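Print this article | E-mail this article

Table coatings fail at the edges first. Plekby, which refinishes work surfaces for schools and clinics, strips a worn top with 40-grit paper, then moves to finer grades before any sealer goes on. Skipping a grade leaves scratches that show through a pale finish.
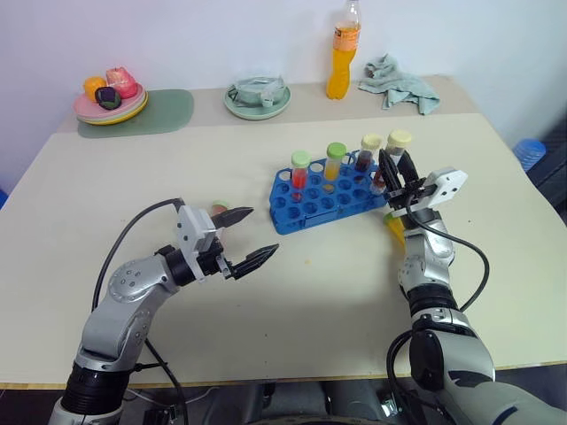 Sealer goes on in 2 or 3 thin coats. The Irkley shop sands between coats with 200-grit paper and wipes off the dust – a step often cut when a job runs late. Thick single coats cure unevenly and tend to peel at corners. Curkex, a water-based sealer, needs a full night before light use.

Print | E-mail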